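Most of the wear on a record collection happens at home, between the shelf and the turntable. These are the habits we use for our own records and tapes, written down after the same questions kept coming up at swap meets. They cover a home setup and a practice space with a small stereo in the corner. None of it takes special equipment beyond a brush, a cloth and a free evening.

## Before you start

Clear a flat surface bigger than you think you need. A 12-inch sleeve takes up a lot of room once the inner sleeve, the insert and the record itself are all out at the same time. Wipe the surface down and let it dry. Wash your hands and dry them well.

Keep drinks on a different table. Keep the cat out too.

Decide on a system for what has been handled and what hasn't, and stick with it. Two shallow trays of different colors work for small stuff like 7-inch singles, cassettes, adapters and spare stylus guards. One tray is "to do" and the other is "done." If you get interrupted by a phone call you can come back an hour later and know where you were.
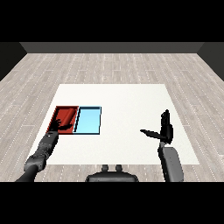

*Red tray on the left, second tray right up against it.*

LPs should stand in a crate, not lie in a pile. A stack of records laid flat puts all the weight on the bottom ones, and any grit between a record and its paper sleeve gets pressed in.

## Dry brushing

Do this every time you play a side.

1. Start the platter with the record on it.
2. Hold a carbon fiber brush lightly across the grooves and let the record turn under it two or three times.
3. Sweep the brush slowly toward the outer edge and lift it off.
4. Flick the brush clean against its handle.

Don't press. If you can hear the brush dragging, you are using too much force. Fingerprints won't come off this way and you will only move them around. Those need a wet clean.

## Wet cleaning by hand

Used records nearly always need this once, even when they look fine. New ones sometimes do. The Hemari pressing I bought in February crackled all the way through side one and was quiet after a single wash.

Use distilled water. Tap water leaves minerals in the grooves when it dries. For a mix, add one or two drops of plain dish soap with no scent or lotion to a quart of distilled water, and keep a second container of distilled water with nothing in it for rinsing.

- Lay the record on a clean folded towel.
- Dampen a microfiber cloth or a soft pad with the soapy water and wring it out.
- Wipe in the direction of the grooves, a quarter turn at a time. Never wipe from the center to the edge.
- Stay off the label. A jar lid a little wider than the label, held over it with your free hand, keeps the drips away.
- Repeat with plain distilled water and a different cloth.
- Stand the record in a clean dish rack to air dry. Give it an hour at least.

Put the record in a new inner sleeve afterward. Going back into the old dusty one undoes the work. Plain poly-lined sleeves are fine. I buy them in packs of 50 or 100 and keep the original printed inner behind the record, inside the jacket.

Do not use window cleaner. Do not use rubbing alcohol on shellac 78s under any circumstances, as it will ruin the surface for good.

## The stylus

A dirty needle makes a clean record sound dirty. Brush it from back to front only, the same direction the record travels, with a short soft stylus brush. Side to side or front to back can bend the cantilever. Turn the volume all the way down first.

If there is a gray ball of fuzz on the tip at the end of a side, the record needs a wet clean and so does whatever you played before it.

Write the date on a piece of masking tape under the turntable when you put in a new stylus. Otherwise you will guess, and you will guess wrong by a couple of years.

## Cassettes

Tapes have come back into the house along with everything else. The Rashidi demo came out in a run of 200 and mine had a pressure pad hanging loose when it arrived. That can be fixed with tweezers and a new pad from a junk tape, if the shell is held together with screws. Welded shells have to be cracked open along the seam and the tape moved to a donor shell.

Some general points:

- Fast-forward and rewind a tape all the way through before playing it if it has been sitting for years. This loosens the pack.
- Store tapes on edge in their cases, wound fully to one end.
- Take up slack with a pencil or a hex-barrel pen before putting the tape in the deck.
- Clean the heads, the capstan and the pinch roller after every 17 or so hours of play. I keep a tally on an index card taped inside the deck door.

Use a cotton swab and high-percentage isopropyl alcohol on the heads and the capstan. For the rubber pinch roller I use a swab with a little soapy water, as alcohol can dry out the rubber over time. Keep changing swabs until one comes away clean.

When you open a screw-type shell, lay the five screws down in the same pattern they came out of the shell. Put the shell label side down so the reels stay seated when the top half lifts away.
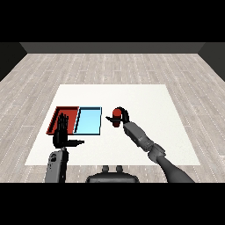 Lift the top half straight up. The two slip sheets, the guide rollers and the little metal shield behind the tape will all be loose once it is off, so take a phone picture before touching anything. Put the pad back, check that the tape runs around both rollers and in front of the pad, and close it up. Tighten the screws a bit at a time, going corner to corner. Overtightening squeezes the reels and the tape will drag.

## Shelving

Records stand straight up. If they lean, add a divider or fill the gap. A shelf section should be snug enough that nothing tilts and loose enough to pull one out with two fingers. Cramming them tighter gives you ring wear and split seams.

Check the weight rating on the shelf. A cheap bookcase made for paperbacks will bow. Put the LPs on the lowest shelf and the tapes and singles up high.

Keep everything away from radiators, heating vents and direct sun. The worst warp I own is a Stutside twelve-inch that spent one afternoon on the back seat of a car. Garages and basements are usually out because of damp, unless you run a dehumidifier.

## Jackets

Pencil marks come off with a white vinyl eraser. Price stickers come off with a hair dryer on low and some patience: warm the sticker, then roll it back from one corner. On matte or uncoated jackets, leave the sticker alone. The Lunow LP has an uncoated sleeve and I took a patch of ink off it this way.

For a split seam, use archival tape on the inside of the jacket only. Regular clear tape turns yellow and the glue creeps.

Outer sleeves should be polypropylene or polyethylene. The old stiff vinyl ones can leave a haze on the record that doesn't wash out.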